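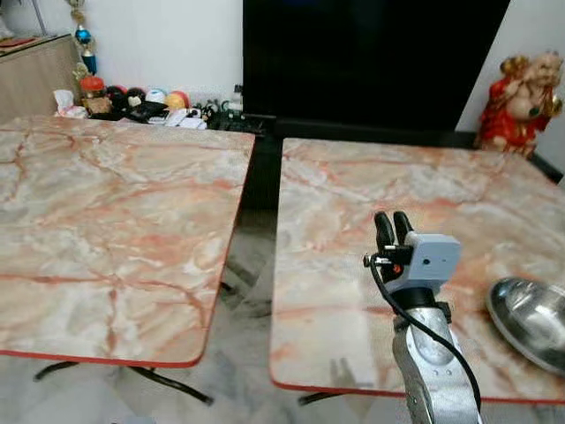

Unit 5. Table Surfaces in Shared Rooms: Pattern, Edge and Base

Course: Furnishing and Room Care, Toditz Technical College
Handout revised 28th October. Bring it to the practical session.

5.1 Scope

This unit covers small square tables used in pairs or groups, with patterned tops and metal bases. It deals with inspection of the top, treatment of the edge, placement on a tiled floor, and the clearing and wiping sequence. Upholstery and seating are in Unit 6.

5.2 Terms

Top: the horizontal working surface, including any printed or natural pattern.
Rim: the narrow band around the perimeter of the top. It may match the pattern or contrast with it. A red-orange rim on a pink-and-cream top is a contrasting rim within the same color family.
Base: everything below the top. A cross-shaped base has legs that spread outward from the center.
Gap: the distance between two tops placed side by side.
Veining: the lines running through a marble pattern. Record veining by color and direction, never by material.

5.3 Pattern and identification of material

A marble pattern does not identify marble. The same veining can be printed on paper, set under glass, molded into resin or cut from stone. Do not write a material on the inspection sheet from appearance alone. Check the supplier label on the underside. If there is no label, enter "marble pattern, material not confirmed" and use the mild cleaning method in 5.6.

Strong patterns affect inspection. Orange and rust veins over a pale ground can hide tea marks, sauce and small scratches. Inspect at a low angle, with the light source on the far side of the top, and then pass a clean white cloth over the surface. Color on the cloth is residue and must be recorded.

5.4 Edge condition

Run a gloved finger along the full rim. Note chips, lifting and sticky areas. The near side and the corners take most of the contact from chairs and trays. On paired tables the two facing edges are often missed during cleaning and should be checked with the tables pulled apart.

5.5 Placement

a) Set the first table square to the wall or to the line of the floor tile.
b) Set the second table parallel to it. Either close the gap fully or open it enough to pass a cloth and hand through. A narrow gap collects crumbs and lets small objects drop to the floor.
c) Press down on each corner in turn. If a corner moves, turn the base a quarter turn and test again before adding pads. Tile joints are a frequent cause.
d) Compare the height of both tops with a straightedge laid across the gap. The college limit is 5 mm.
e) Where a large television or other flat screen stands behind the tables, keep the doors of any low cabinet under it clear.

5.6 Clearing and wiping

Clear before wiping. Objects left along a back edge are normally wiped around, and a line of residue builds up behind them.

1. Remove metal dishes first. A shallow stainless steel bowl or plate is lifted, never slid, as grit under the foot will mark the top.
2. Discard used tissues.
3. Collect papers in one stack and move them off the table.
4. Put round items such as balls in a tray with a raised side.
5. Close jars before moving them. Lift by the body and not by the lid.
6. Separate cables from one another before lifting. Coil each one and secure it with a tie. Small devices go in the same container as their own cables.
7. Wipe the top with a damp cloth in overlapping strips, back to front.
8. Wipe the rim with a second cloth.
9. Dry the top with a third cloth. Leave it bare for 5 minutes before anything is returned.

Mild method: 50 ml of Skemar neutral cleaner in one bucket of warm water, as set out on the store room card. No vinegar, no powder, no scouring pad. Skemar is the only cleaner held for this unit.

5.7 Inspection sheet

Use form 59. Fill in one form per table, including tables that form a pair. Enter table position (left or right, seen from the side facing the screen if there is one), pattern colors, rim color, base type, floor type, defects, and items found on the top.

5.8 Preparation for the practical

Read sections 5.3 and 5.5. The practical uses tables from the Prurnlow and Yeom rooms. Completed forms are kept in the unit folder until the December assessment.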